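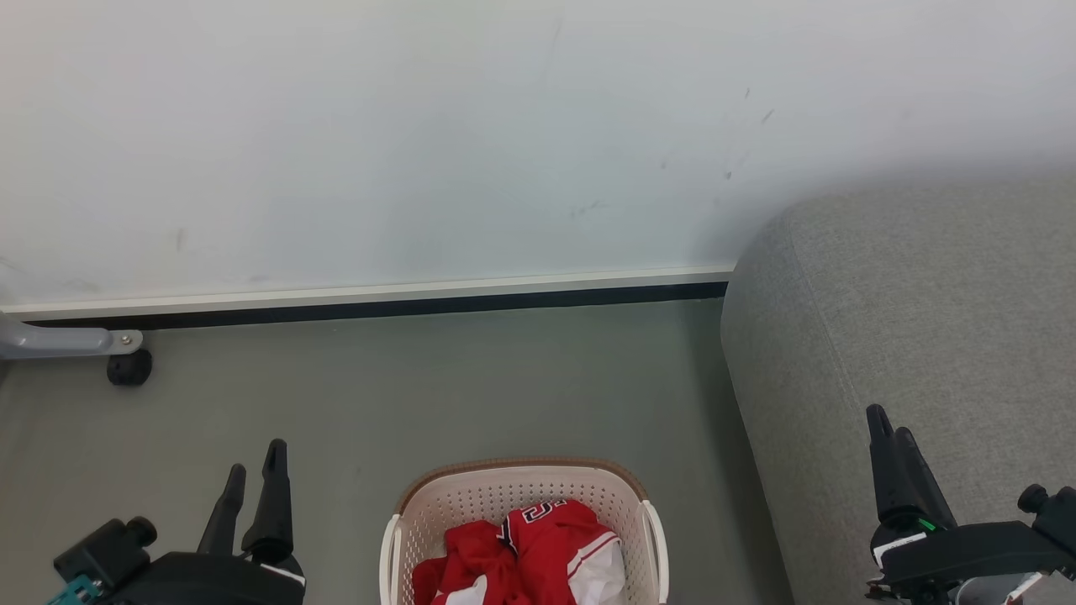
Tips for a two-arm laundry build at home

These notes cover the parts of the build that took the most time to get right: the basket pickup, the fingers, the wiring and the floor. They assume two small arms on a shared base, one gripper each, and a camera mounted above looking down between them. Most of it applies to a bought kit as well.

Picking a basket

Use a stiff plastic basket with a handle at each short end. Soft fabric bins fold when they are squeezed from two sides, and the arms end up pulling against each other. Loop handles that curve outward are easier to catch than slots cut into the side, and the finger has room to miss a little.

A rim in a different color from the body helps the camera find the opening. On a cream basket a brown rim shows up well against a gray floor. If yours is all one color, run a strip of cloth tape along the top edge. Don't use shiny tape.

Start with one garment in the basket. A single red jersey is a good test item. It has a strong color, and you can tell at a glance whether it has moved. Sheets and towels can wait until the lift is reliable. Socks are the worst of all and I still do them by hand.

Setting the starting position

Park the base so the basket sits midway between the grippers, with the short ends facing them. Mark the floor with two bits of painter's tape, one for the base and one for the basket, and use the same marks every time. I spent most of November chasing a fault in the software that was a basket sitting a thumb's width to the left.

Keep the fingers pointing up and away from the load when idle. Coming in from above a pile of clothes, a fingertip will catch a sleeve.

Check that both grippers open and close fully before each run. They don't need to start in the same position, but the controller needs to know where each one is. Mine reads the finger position once at startup, so if you nudge a finger by hand after that, restart it.

Fingers

Plain black printed fingers work fine for handles. For cloth, glue a thin pad of rubber on the inside face. Bicycle tube is good. Rough it with sandpaper first, wipe it with alcohol, and leave the glue overnight under a clamp.

Print spares. A finger that has been bent once will crack at the same spot later. I print them standing up with a brim, and then lay the next pair flat to compare. Flat is stronger. Standing up looks nicer.

File the tips round. Square tips snag knit fabric and will pull a thread on a good shirt.

Grip force

Set the force low and raise it in small steps. The goal is the lowest setting that holds a handle through a full lift and a turn. The Brirska servo board I use takes a value up to 1,000, and the basket lifts at 50 more than the bare minimum setting. Write the number on a piece of tape and stick it to the base. You will forget it.

If one side lifts sooner than the other, fix the timing first and leave the force alone. More squeeze only hides it.

Knobs, bolts and boards

Thread locker (the blue kind) goes on everything that shakes. Do the knobs by hand and check them every week or so. A knob that loosens lets the gripper sag slowly, and it looks like a camera problem.

Any bare circuit board on the outside of an arm should have a cover before you work near fabric. A cut-down food container will do. Lint gets into the connectors, and so do drawstrings.

Tie the cables at each joint with enough slack for the full bend. Move each arm through its whole range with the power off, and look for the place where the cable goes tight. Add a little more than that. Velcro straps are better than zip ties here, as you will be undoing them.

Room and floor

A smooth matte floor is the easiest to work on. Glossy tile gives glare and the camera loses the edge of the basket. Rugs are a nuisance for wheels.

Leave clear floor on both sides of the basket. Watch for furniture with rounded arms, such as a sofa. The elbow clears the low part and then meets the wide part. Do one slow pass with the basket empty.

Lock the casters on any stand or rack nearby. If it has no locks, a rubber doorstop against the wheel is enough.

Scuffs on a white wall come off with a damp melamine sponge. Go lightly on flat paint.

Keeping a log

Kristýna Murín, who shares the Løken workshop bench with me, got me to write down each lift: which basket, what was in it, the force, and where it failed. A paper notebook is fine. At 3,684 lifts I have filled 3 of them, and the useful pages are the ones with the failures.

Safety

Put the stop button where you can reach it standing and sitting. Tie back hair and take off lanyards. Keep pets out of the room during a run.

Cut the power before clearing a jam, even a small one.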